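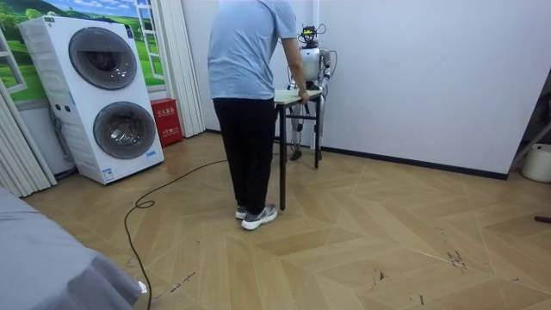
*Laundry room, Marside: stacked washer-dryer and narrow table.*

# Call for Participants: Household Laundry in Small Rooms

Dedirgate invites adults who do laundry at home to take part in a study of sorting and folding in small rooms. The study is carried out at Marside and opens in March. Applications are accepted until all 73 places have been filled.

Many apartments have a single corner for laundry. The washer and dryer are stacked to save floor space, and whatever table fits beside them has to serve for sorting, folding and setting things down. The study is concerned with how people work under these conditions: where they stand, how they divide a load, which items they fold first, and what they do with a sheet that is longer than the surface under it. The results will be used in preparing a guide to laundry room layout for housing managers and tenants.

## What participants will do

Each participant attends 2 sessions in the laundry room at Marside. In the first session, the participant sorts and folds a mixed load supplied by the study, consisting of towels, shirts, pillowcases and one fitted sheet. In the second session, the participant brings a load from home and handles it in the usual way. There is no required method and no time limit within the session.

All work is done standing at the table. A stool is available on request, and participants may pause whenever they wish. After each session a member of the study staff conducts a short interview on the participant's habits at home.

Garments brought from home should be clean. Participants are asked not to bring items of high value, and to check pockets before arrival. Detergent is supplied unscented.

## The table

The table used in the study is long and narrow, with a smooth pale top. Participants in the preliminary round held opinions on narrow tables, and these were of enough interest that a question on table width has been added to the interview.
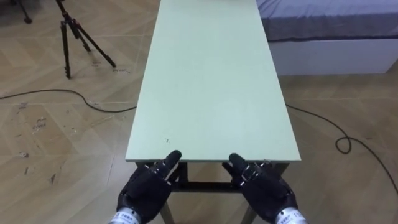
Birdie Kasprzak remarked that a narrow table suits towels and shirts very well, as both ends of the work stay within reach, but that she would never attempt a double duvet cover on one and at home takes hers to the bed. Joni Räsänen disagreed in part and wrote that a cover folded lengthwise in the air first will lie on almost any table - provided the person has long arms.

Applicants with firm views of either kind are welcome. So are applicants who have never considered the matter.

## Who may apply

Applicants must:

- be 18 years of age or older;
- do at least one load of laundry in a typical week, at home or in a shared laundry room;
- be able to stand and handle light fabrics, with pauses as needed;
- be able to attend both sessions at Marside.

Professional laundry or hotel experience does not exclude an applicant, but it must be stated in the application. The study has reserved 7 places for applicants with such experience. Two members of the same household may apply separately and will be scheduled at different times.

Applicants with a known sensitivity to laundry products should state this in writing before a session is arranged.

## Compensation

Participants who complete both sessions receive a payment of $272. Those who withdraw after the first session receive half of this amount. Public transit fares to and from Marside are repaid on presentation of a receipt. Parking is not provided.

## How to apply

Applications should be addressed to Jouko Ikonen, Study Office, Dedirgate, and should include the applicant's name, a telephone number, and a short description of the place where laundry is done at home. Measurements of the home work surface are helpful but not required. Please state whether mornings or afternoons are preferred; the earliest session starts at 9:00 a.m. and the latest at 4:00 p.m.

Selected applicants will receive written confirmation and a consent form, which must be signed and returned before the first session. Questions about the consent form may be directed to Eero Ruotsalainen at the same office. Changes to a confirmed session should be reported by telephone no later than noon on the day before.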